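Folding towels on the Gurer table
Jan 13, 2022

I moved the folding out of the hallway and onto the light wooden table from Gurer. The old surface was a chest freezer lid, 103 cm long and slightly crowned, so a half-folded towel would slide toward the wall. The new top is flat. I checked it with a level along both diagonals and found a deviation of 2 mm at one corner, fixed with a felt pad.

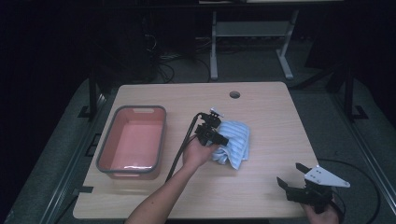 Laundry

The basin is the pink one with the gray rim. It stays on the left with its long side running away from me. The handle slot at the far end is wide enough for four fingers.

The striped towels are the problem item. The blue-and-white set has been through some 31 washes and no longer has square corners, so I line up on a stripe and ignore the hem. Fold in half, in half again, then in thirds. Todor Dervishi rolls his and gets 7 on a Brimness shelf. I get fewer, but they stay put.

The small round hole near the back edge was meant for a cable. I have left it open for now. Lint does fall through. 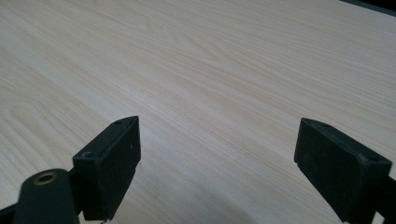 The tabletop, pale with a long grain.

I have not oiled it. Cladon sells a wax that is supposed to leave no residue on fabric, and I will test it on the underside in March.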